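Plonetcombe soup swap returns with a bigger menu

19 June 2021

The Plonetcombe soup swap is coming back this October, and it's going to be the biggest one yet! After a year off, 137 households have already signed up to cook, and 21 of them have never taken part before.

The idea couldn't be simpler. Everyone makes one pot of soup at home, brings it to the old Belhaj bakery on Hurkberg Street and goes home with six different ones.
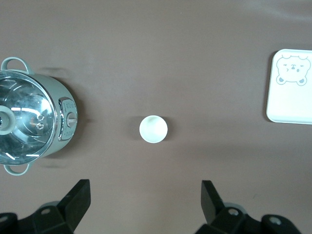

Early sign-ups promise a wonderful spread – smoky split pea, corn chowder, peanut and sweet potato, and a cold beet soup that ran out in minutes last time. There are 17 meatless soups on the list so far, and the organizers would love more.

There's a new tasting hour, too, so people can try a sip of anything before they choose. Neighbors are asked to bring their own cups and a loaf to share if they can. Bread went fast in past years, and no one wants to face a good chowder without it.
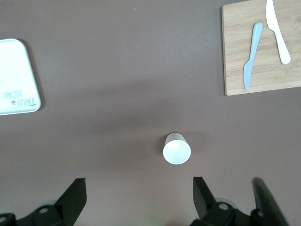

How to join

Sign-up sheets are at the library front desk and the bakery until the end of August. There is room for 200 households in all. It's free, and first-time cooks are very welcome – a plain tomato soup is as good a ticket as any. Please label your soup with everything that's in it, nuts and dairy above all. Jars with tight lids travel best on the Hurkberg hill!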